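19 January 2023

What a day! I drove over to Cosgrove this morning with my notebook and two sharpened pencils and came home with eleven pages of notes, which has to be my best haul since I started this whole business of writing up the old football teams. My hand is still sore.

The library there keeps the bound newspapers in the basement, and Trudy Sheehan had already pulled the fall volumes for me. She'd even put slips of paper in at the Clillance games. I had only asked for the one season, the year they went 7 and 1, but she brought out the years on both sides of it as well, and I am so glad she did. I had no idea the line was that young. Five of the starters had been on the team that lost nearly everything the year before! Same boys, one year bigger, same coach, same muddy field behind the feed mill.

The big find was the Dastari game. I've heard people talk about that game since I was in grade school and I had never once seen it written up. It drew 3,000 people, in a town that didn't have that many living in it. The paper gave it most of a page. Clillance ran the ball for 278 yards and hardly threw at all, and the left side of the line got its own paragraph, which you never see now. The writer said the guard pulled on nearly every play in the fourth quarter and "was still first man through." That guard was Digby Whitelaw, and he weighed all of 170 pounds.

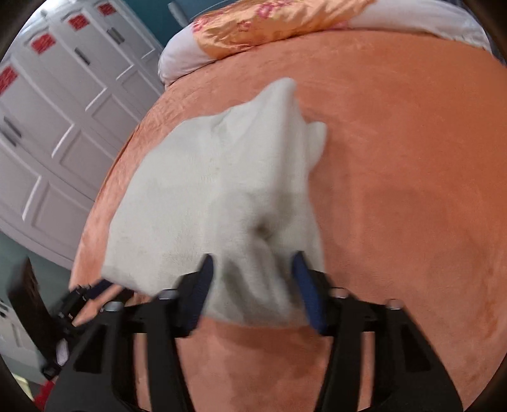
I called Digby as soon as I got home. He's getting hard of hearing, so I had to read the paragraph to him twice, and the second time I pretty well shouted it. He laughed and said he mostly remembered his feet being cold. Then he was off - forty minutes, and I was scribbling on the back of the phone bill by the end. He told me the whole blocking scheme came down to four plays, and the coach just changed the names every week so the other side couldn't listen in. One week they were all named after fish. I love that so much.

He also cleared up the number. In the team picture he's wearing 8, and I had always figured it was a mistake, a guard wearing a back's number. It was his brother's jersey. There weren't enough to go around and his brother had graduated in May, so it stayed in the family. I'd been puzzling over that for most of a year and all I had to do was ask.

Things still to sort out:

The score at halftime. The paper has it 13-6 and Digby swears it was 13-7.

Who kicked. There's no kicker named anywhere in the write-up.

Whether the one loss was played at home. Trudy is going to look in the school yearbook for me.

Supper was leftover chili, eaten standing up at the counter with the notes spread out next to the stove. I ought to type them up tonight while I can still read my own writing (page six is already doubtful), but my eyes are done. Going back to Cosgrove next week if the roads stay clear. Trudy says there's a box of game programs that hasn't been opened since they moved buildings - I can hardly stand to wait!

Must remember to return Trudy's pencil. I seem to have come home with three.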